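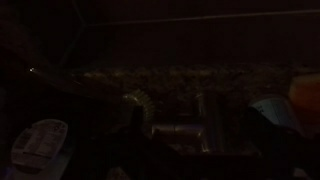

A wrist camera's view of a dimly lit work area, with a white cup-shaped object and an orange one at right.

Menisham council holds off on second robot arm, puts lighting and spare parts first

The Menisham city council has approved money to keep its kitchen robot trial going for another year but put off a decision on buying a second arm until October.

The vote was 5 to 2. It covers a service contract, a set of replacement gripper fingers, and new lighting for the test kitchen at the Triscombe Center, where staff have been working with a single arm on clearing and sorting items left on counters. The center prepares meals for older residents and hopes to hand some of the evening cleanup to the machine.

Dayana Bautista, who manages the center, had asked for two arms. She told the council that one arm can't be tested and used for training on the same evening, and that the staff who have learned to run it are losing practice time.

"We plan the week around one machine," Bautista said. "If it's down for a part, we're all down."

Council members spent most of the discussion on costs that weren't in last year's budget. The original request covered the arm, its mount and the first year of software. It left out spare parts, extra cables and staff hours. Evaristo Meléndez, the city's purchasing manager, said the trial went over its parts budget by 20 percent, mostly for gripper fingers and one wrist cable.

"The arm was the easy number," Meléndez said. "The rest we learned by getting invoices."

Lighting was the other item. The arm works partly from a small camera at its wrist, and the center would like to run it after the kitchen closes, when most of the overhead lights are off. Debora Galli, an engineer with Akl, the firm that set up the system, told the council that low light makes it harder for the software to tell one item from another, above all on speckled counters and under cabinets. She recommended lights mounted beneath the cabinets, on the same timer as the arm.

Galli said a more sensitive camera would also help, but it costs more than the lights and would have to be bought again for every arm the city adds. The lights stay with the room.

Councilwoman Montserrat Figueroa, who voted against the package, said she would have liked to see prices from more than one supplier. The service contract goes to Varkska, which made the arm, and it was not put out for bids. Meléndez said outside repairs would end the warranty – a condition he wants taken out of any future purchase.

Under the approved plan, Varkska has to respond to a service call by the next working day. The center will keep a log of hours run, parts replaced and items the arm fails to pick up. The council asked for at least 100 hours of evening operation in the log before it looks at a second arm.

Tín Lã, who runs the evening shift, said the log will mean some extra work but that his crew already writes down most of it. He asked that training time be counted separately, and the council agreed. Each of the operators will get paid training under the new budget, which the first one did not include.

The lights go in first. Evening runs will pause while the electrical work is done, and Bautista expects to restart them once the timer has been tested. Staff will handle all of the cleanup by hand until then.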